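O volante de penas e o cuidado com o material de clube

Nos clubes de badminton de média dimensão, a conservação dos volantes representa uma parcela significativa da despesa anual. O Clube Desportivo de Tromstead, com 300 praticantes inscritos, reviu em julho os procedimentos de arrumação e triagem do material, com o propósito de prolongar a vida útil dos volantes de penas e de reduzir as perdas por acondicionamento deficiente.

O princípio adotado é simples. Cada volante é observado individualmente, segurado pela base de cortiça, e regressa ao tubo de cartão com todas as bases orientadas no mesmo sentido. As saias encaixam umas nas outras, o que protege as penas - desde que nenhum volante entre à força.

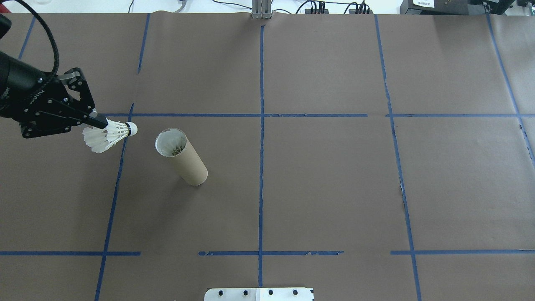 Lotte Van Damme discorda de que todos os volantes mereçam o mesmo tratamento, e escreveu à redação que, no seu clube, os de treino ficam em caixas abertas e apenas os de competição voltam ao tubo. A prática é corrente em clubes com grande volume de treino juvenil, onde o desgaste das penas antecede qualquer dano de armazenamento.

Em Tromstead optou-se por um critério único. A triagem faz-se sobre uma mesa forrada a papel pardo e dividida em retângulos com fita azul. O regulamento interno reserva uma zona para os volantes por examinar e outra para os que seguem para treino; os restantes são abatidos ao inventário. Um tubo comporta 12 unidades, e o registo é feito por tubo completo.

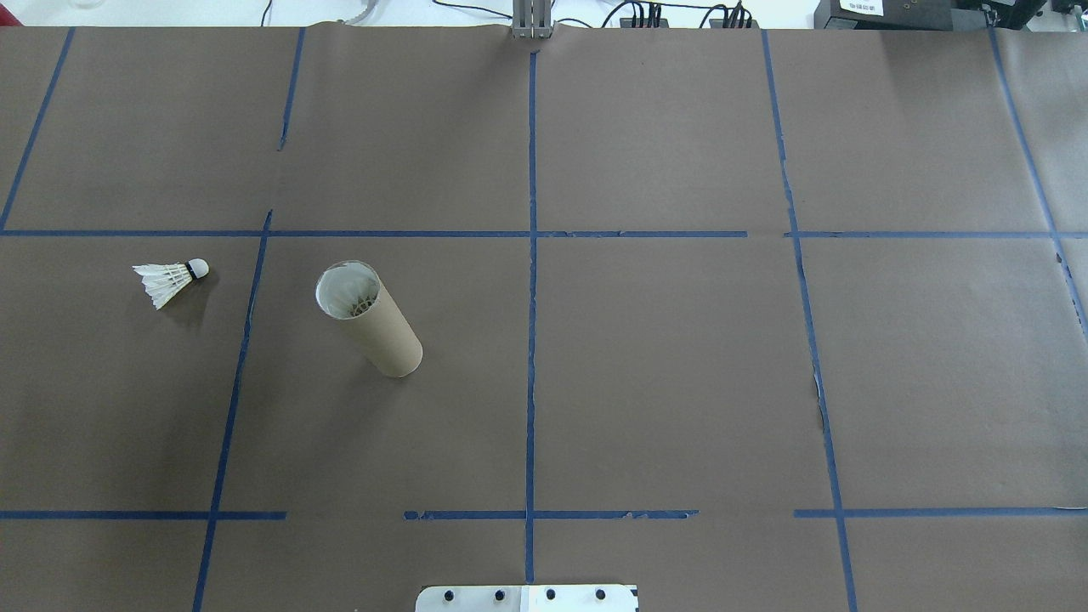
A saia de um volante em bom estado deve conservar a forma circular e as linhas que unem as hastes devem estar íntegras. Uma pena partida altera a trajetória; duas justificam, por regra, a retirada de jogo. A base de cortiça tolera melhor o uso, embora as fissuras junto à inserção das hastes sejam motivo de rejeição.

Dirk Segers, responsável pelo material, sublinha que a superfície de trabalho exige igual atenção. A fita gasta deve ser substituída e o papel renovado quando os vincos dificultam a leitura das zonas.
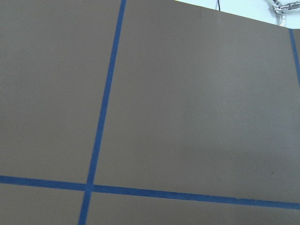 Fita azul sobre a mesa de triagem, Tromstead.

A marcação com fita foi preferida ao traço a marcador por permitir alterar a disposição sem trocar a base. No primeiro ensaio, os retângulos revelaram-se estreitos para pousar um tubo ao lado dos volantes, e a grelha foi redesenhada. O clube admite que o sistema requer manutenção - os cruzamentos são os pontos em que a fita cede primeiro. 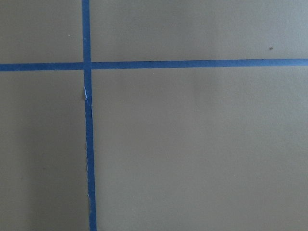 Quanto ao armazenamento, os tubos permanecem fechados e afastados de fontes de calor, visto que as penas se tornam quebradiças em ambiente seco. O clube de Vikness, que partilha com Tromstead a compra anual de 400 tubos, prevê aplicar as mesmas regras na próxima época.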